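홈 | 견학·행사 | 질문 모음 | 글쓰기 | 로그인

에스트레야(Estrella) 공개일, 초등학생 데려가도 될까요?

6월에 에스트레야에서 로봇 작업 공개일을 한다고 해서 신청하려고 합니다. 아이가 초등 3학년입니다. 안내문에는 시연과 체험이 있다고만 나와 있는데, 실제로 뭘 보게 되는지, 아이가 만져 볼 수 있는지 궁금합니다. 주차도 되는지 알려 주세요.

밤고개

지난번에 다녀왔습니다. 순서대로 적습니다.

1. 양손 시연
사람이 그리퍼를 한 손에 하나씩 들고 나무판 앞에서 작업합니다. 판 위에는 검은 타원형 쟁반과 T자 모양 걸이가 있습니다. 사람이 움직인 것을 기록해서 나중에 로봇 학습에 쓴다고 설명해 줍니다. 바닥에 케이블이 많으니 아이 손은 잡고 계세요.

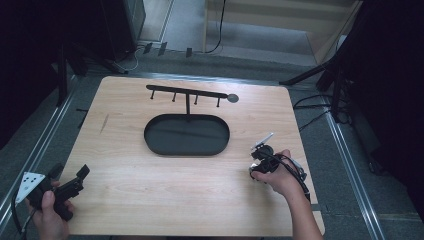

2. 체험
시연이 끝나면 그리퍼를 직접 쥐어 볼 수 있습니다. 7세 이상이면 된다고 했고, 한 사람당 시간은 짧습니다. 손잡이가 어른 손에 맞춰져 있어서 저희 아이는 두 손으로 잡았습니다. 손가락 끝은 모서리가 닳고 이가 빠진 데가 있는데, 집는 연습은 그걸로 그대로 합니다. 줄은 오전 10시 전에 서는 게 낫습니다.

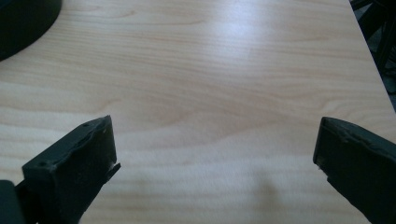

솔방울차
윗분 글에 하나 보태면 체험은 예약자만 됩니다. 현장 접수는 시연 관람까지였어요. 입장료는 1,000원이고 현금만 받았습니다. 하루 최대 400명까지 받는다고 했으니 신청은 일찍 하세요. 주차는 건물 뒤쪽에 되는데 점심때쯤이면 찹니다. 설명은 좀 어려워서 3학년이면 중간에 지루해할 수 있습니다.

물푸레
저는 안 가 봤는데 시스게이트 쪽 행사는 아이들이 좋아했다고 들었습니다. 거기도 알아보세요.

조회 2,734
마지막 수정: 6월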